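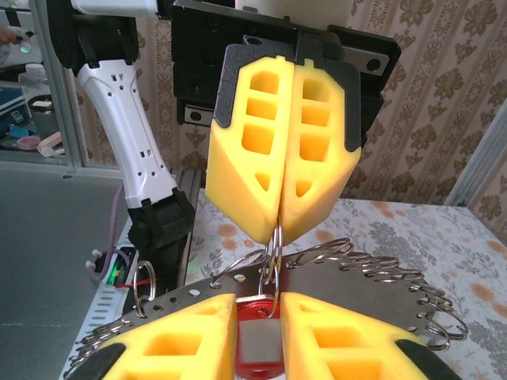
According to the Edgate end of the bench I'm feeding the sourdough starter far too often, and once a day would do. Fair enough! Sep 14, 2019, and jar two still smells of nail varnish – so I've switched it to the Grono rye and left jar one on plain white as before. Weighed out 441 g for the week, which should see us through.

The Drirneo thermometer reads high again (it did this in June), so ignore my earlier temperatures. Please don't put either jar back in the fridge, whoever keeps doing that. Next feed after lunch tomorrow, then I'll try a small loaf from jar one.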